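4.2 The inside of the case

We turn now to the machines themselves, which is where most of our conversations at the Brureck repair centre ended up sooner or later, whatever question we had started with. Brureck takes in retired office computers from schools, clinics and small firms, and during the period of our study 1,203 desktop towers came through its doors. Some were stripped for parts, some went on to a second home, and a good many sat on the shelves while somebody made up their mind. It was that middle stage, the making up of minds, that Segers and Ciobanu (the two of us who spent the most time at the benches) wanted to understand.

A tower that has been laid on its side and opened is a surprisingly readable thing, once you have had a patient person show you how to read it. The experienced workers we followed hardly ever began with the processor, even though that is the part most visitors ask about. They looked first at how the case was laid out and how much of it could be reached without a screwdriver. Coloured latches and handles were greeted with real affection. "Blue means the maker was thinking of me," one worker told us, and we heard versions of that remark many times over the following months — usually from people who had spent the morning hunting for a dropped screw. Figure 3 gives a sense of the arrangement we have in mind.
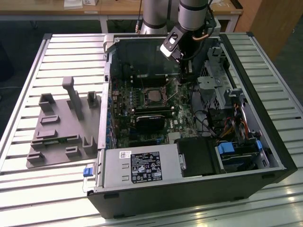
Figure 3. An open desktop tower lying on its side, with the power supply nearest the viewer and blue release handles toward the lower right corner.

The power supply was the second stop, and it held people longer than we had expected. Its label is often the most informative piece of print in the whole case, and workers at Brureck would copy the details onto a Lulatier card (the centre's own paper form, named after the street where it first opened) before they touched anything else. A barcode sticker was welcome too, although it only helped when the donor had kept an inventory, and few had. Of the 300 cards we read closely, 22 had nothing at all written in the power supply box, and those machines tended to be picked up and put down again by several people before anyone took them on.

Only after this did attention move to the board, with its socket, its cards and the cables looped across it. Cables mattered a great deal to our participants. A cable that had been tucked neatly away was taken as a sign that the last person inside had cared about the job, and a machine with tidy insides was handled more gently, even when its parts were no newer than its neighbour's. We find this rather touching, and we also think it has practical weight, as Leemans argues in her study of inherited workshop habits. People pass judgement on the earlier labour they find in an object, and that judgement colours how much of their own labour they are willing to add.

We come back to the Lulatier cards in Section 5, where we compare them with the typed records kept at Skirnetti, a smaller centre that opens its machines in a quite different order.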